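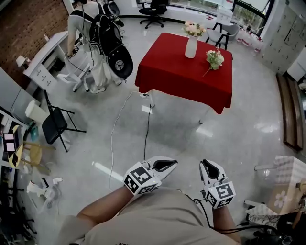 Hand-held gripper pair in use at a flower-arranging station.

Planning and Budgeting FAQ: Hand-Held Gripper Kits
Last updated 7 Jul 2023

What does one station need?
One operator, two grippers, a backpack unit and a table. Trultia quotes these as a single line, called a station kit. Tables, cloths and task items are not in the quote.

How much should we set aside for task items?
Most first-time buyers forget this line. Grotimari spent $319 on vases and artificial flowers for its first month — less than it had planned for.
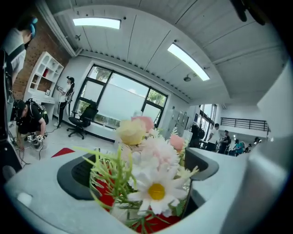

Artificial stems can be used over and over, so treat them as a one-time cost with a small reserve for replacements. Fresh flowers have to be budgeted weekly.

Can several operators share a room?
Yes. Allow almost 100 square feet per operator. Check outlets before you order, and put power strips and cable covers on the same purchase request.

Do we buy or rent?
Rental is $764 per kit per month, with a two-month minimum. The Brekoritz office ran a rental in June and bought afterward. Rental fees do not count toward the purchase price.

What about spare parts?
Jaw pads are wear items. A set is $220 and ships from Hämmerli, our parts supplier. Order one set per kit up front.

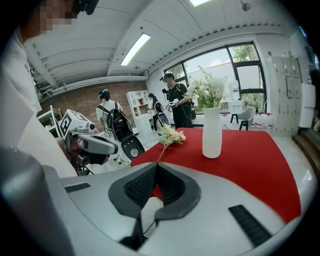 Gripper jaw pad, with the vase and a loose sprig on the table.

Is training included?
The first half day is. Further sessions are billed separately, and travel is added at cost.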